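Home | News | Results | Athletes | Clubs | Calendar | Contact

Print this page | E-mail to a friend
Shares 479 | Comments 2

FOR IMMEDIATE RELEASE
2024-06-06

MUTPORT ROWING CLUB SENDS WOMEN'S QUAD TO STURNELL REGATTA IN AUGUST

Crew wins selection race at Milgate, needs $2,000 more to make the trip

MUTPORT. It's official. The Mutport Rowing Club women's quad is going to Sturnell. Word came from the selectors this morning and we wanted to get it out right away, so please excuse the rush.

The crew won the selection race on Milgate Reservoir by just under a length. 2,000 meters, flat water for the first half, then a nasty crosswind from the dam end. They were third at the 1,000 meter mark. Third! Then the rate went up and they rowed through Luangrath on the outside lane with maybe 20 strokes left. Great finish. Loud finish too, if you were standing by the boathouse ramp.

It is the first time a Mutport women's boat has been picked for Sturnell in any class. The club has sent men's doubles twice and a junior single once, never a women's crew.

"I didn't look over until we were past the last buoy," said stroke Philomena Sulemana. "I could hear our bow seat yelling numbers and I just kept going. Then the horn went and my hands wouldn't let go of the oars."

Sulemana came to rowing late. Ran cross country in school, hurt her knee, got talked into a learn-to-row morning at the club and stayed. This is her fifth season and her second in the stroke seat.

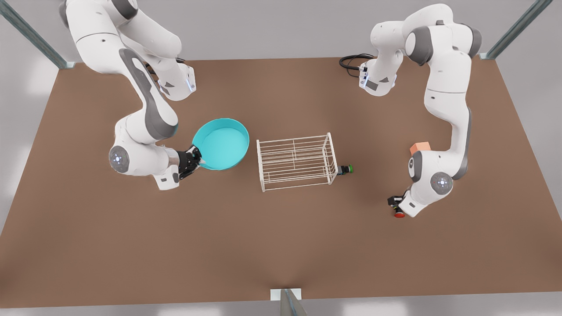 By Selvaraj Liyanage
Head Coach and Press Contact, Mutport Rowing Club

A word on how the crew got there. Winter was rough. The river was closed to small boats for long stretches and we did most of our work on the ergs upstairs, plus weights at the high school when they could fit us in. By the time the ice was off, the four of them had logged 3,367 kilometers between them on the machines. Not pretty, but it showed in the last 500.

The lineup changed in April. Our regular three seat moved away for work and we brought up a rower from the novice squad. Big jump for her. She had raced singles only, and a quad is a diffrent animal, everything happens faster and you can't hide a late catch. Two weeks of bad rows, then one good one, then mostly good ones.

Race plan at Milgate was simple. Stay in touch to halfway, no panic, go at the red buoys. The wind made them go a little early. I was on the bike path shouting to hold off. They didn't hear me, or did and went anyway. Right call.

THE SCHEDULE

Training on home water continues through the end of July, mornings at 5:30, plus a long steady row on the weekend. Spectators are fine, please keep the ramp clear and keep dogs off the dock. The crew travels to Sturnell in August. Heats first day, repechage the second, finals on the third. Two boats from each heat go straight through. Lane draw is not out yet, we'll post it when we get it.

Luangrath qualified as well, second place at Milgate, so expect a rematch. They were quicker off the start than us and they will have been working on the back end. Good crew, good people, they lent us a rigger wrench on race day when ours went missing.

THE MONEY

Entry fees are paid. Trailer is booked. What's left is lodging, fuel and a replacement set of sculls, as two of ours are past fixing. We are $2,000 short. The pancake breakfast and the raffle brought in $479 after costs, thank you to everyone who came out, that is already counted. A local supporter has offered to put in the last $1,000 if the club can raise the first $1,000 by the end of the month.

Checks can be made out to Mutport Rowing Club and dropped at the boathouse office. Cash is fine too, ask for a reciept. Old club jackets are also on sale at the office, small and extra large only.

THE OTHER CREWS

Men's double, fourth at Milgate, not selected. Junior girls' double, second in their heat, scratched from the final with a broken oarlock. Both crews race next at the Luangrath sprints. Results will go up on the Results page the same evening.

Interviews with the crew can be set up after morning practice most days. Call the boathouse office and leave a message for Selvaraj Liyanage. Race photos from Milgate on request.

###

Print this page | E-mail to a friend
Back to News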